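1/ I've now read way too much about the closet resale boom and I have complaints. This is a thread about "your closet is an asset." Mute me if you sell closet software.

2/ The pitch, if you've missed it: you own clothes you don't wear, those clothes have "trapped value," and an app will help you untrap it. Pleltix is the one that's been all over my feed since July. Prenow is the older one with the green logo. They do pretty much the same thing.

3/ You photograph everything, the app makes a list, and the list gets a dollar figure at the top. Mine said $349 after one evening. I'll admit I felt good for a minute there. $349! In the closet!

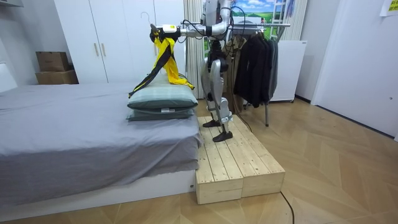 4/ Now ask where the $349 comes from. Pleltix says "based on comparable listings." Listings. As in, what other people are asking. I can list my toaster for $400 tonight and it becomes a comparable.

5/ I looked for sold prices and couldn't find them anywhere in the app. The help page has a whole section on "value signals" and you can read it twice without learning if a single shirt has ever changed hands at the number shown.

6/ So I ran the boring test. Pulled 13 pieces the app liked best, took them to Rahimi, the consignment place near my bus stop. They took four. Offered me store credit. I'm not going to tell you the amount but I spent it all on one scarf.

7/ And I don't blame the store at all. They were clear about it. They have to sell the thing, so they think about who's going to walk in and want it. The app doesn't have to sell anything. It gets paid when you upgrade to see your "full wardrobe report."

8/ What didn't they want: anything with a store brand label, anything with a stretched neck, the lined wool pants I was so sure about, and all rain gear. Rain gear doesn't move, apparently, even in a wet town. People buy it new when they're already soaked.

9/ Bright colors are a hard sell too, was the word at the counter. Everyone says they want color and then buys navy. If you've got a loud yellow thing you like, my advice is wear it. The market is not waiting for it.

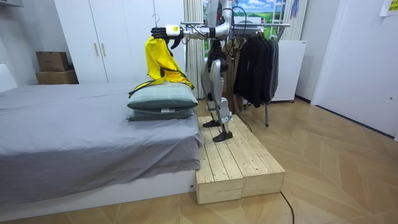
10/ Somebody in the replies says I'm being unfair, that Prenow got them to clear out a spare room and they made enough for a weekend away, and that the number at the top was what finally got them off the couch.

11/ Fine, and I'm glad. I believe it! But look at what did the work in that story. A person spent a lot of hours emptying a room. You could put a made-up number on a sticky note and get the same push, and the sticky note doesn't renew every month.

12/ On hours. None of these apps will put your time in the report. Photographing, measuring the armpit width, answering "is this still available," finding a box that fits, standing in line to ship it. I stopped keeping track and that was a relief.

13/ There's a fair counterargument here, that some people like doing this. Sure. Some people like refinishing chairs. Call it a hobby and I'll leave you alone. It's the "passive income" crowd I can't take. Nothing is less passive than arguing with a stranger over $6.

14/ Next claim: "we only wear a small part of what we own." Every single one of these companies has some version of it. Pleltix says 70 percent of your closet goes unworn. I went looking for where that comes from.

15/ It comes from a blog post, which links to another blog post, which links to a page that's gone. When I wrote to ask, I got a cheerful note about "industry insights" and a coupon. If anybody has the real source, send it over and I'll post it and eat crow.

16/ Also, unworn over what period? I own a funeral suit. I own long underwear. I own a swimsuit in a place with a short summer. If you check my closet over one month then yes, most of it looks like dead weight. That's just what having seasons is like.

17/ I've had the app telling me for 11 months that my heavy coat is "underperforming." It was on my back the whole winter. I never tapped the button to say so. Who taps the button?
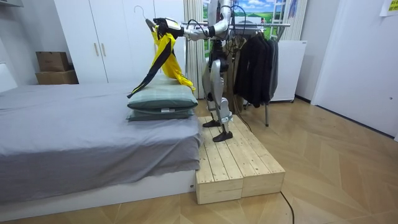

Yellow with black, on a white hanger.

18/ Which gets me to the presentation advice. They all have some. Steam it, hang it, natural light, plain background, never on the floor. Prenow says hung clothes sell "significantly faster." Faster than what, by how much, no word.

19/ I've sold a few things both ways and couldn't tell you there was any difference. What seemed to matter was the size being in the title and the price being low. Very glamorous findings. Small sample, so don't quote me.

20/ I'll give them the hanger for shirts, at least. A T-shirt flat in a pile looks like laundry and a T-shirt on a hanger looks like somebody meant it. I would not pay for a premium tier to be told so.

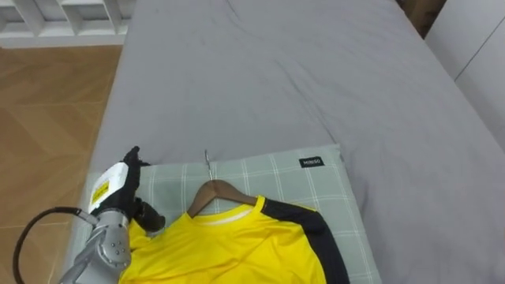 Wooden hanger, yellow tee, plaid pillow.

21/ Then there's Cokilska, which I keep getting asked about. They mail you a bag, you fill it, they sell what they can and "responsibly handle" the rest. No photos, no strangers. On paper it's the one I should like.

22/ Two questions I'd want answered before filling a bag. What share of what gets sent in is ever sold? And what does "responsibly handle" mean, where does it go, on what truck? I asked both. The reply covered how to request a second bag.

23/ To be fair to them, the fee is printed right there on the page, in normal-size type, before you sign up. Pleltix could learn from that. I had to get to the payout screen to see what they take.

24/ "But it's better than throwing it out." Yes, probably. So is giving it to your cousin. So is the box on the church steps. My problem is with the part where clearing space for a little money becomes a reason to buy more. Both apps have a "refresh your closet" tab now — guess where your balance can be spent.

25/ I did the Prenow one out of curiosity. Sold a sweater, got nudged toward three sweaters. Net sweaters in this house went the wrong way and I only have myself to blame for one of those.

26/ What I'd tell a friend: pick a Saturday, try things on, take the good stuff to a shop that can say no to your face, give the rest away, keep the coat. If there's one really nice thing, sell that one thing yourself and look up SOLD prices first.

27/ Things I'd change my mind over: sold prices shown next to every estimate, a real citation for the 70 percent, and some rough number from Cokilska on what happens to the bags. I've asked for all of it in writing. Will add to this thread if anything comes back.

28/ Several people asking if the scarf was nice. It's okay. It's a little scratchy.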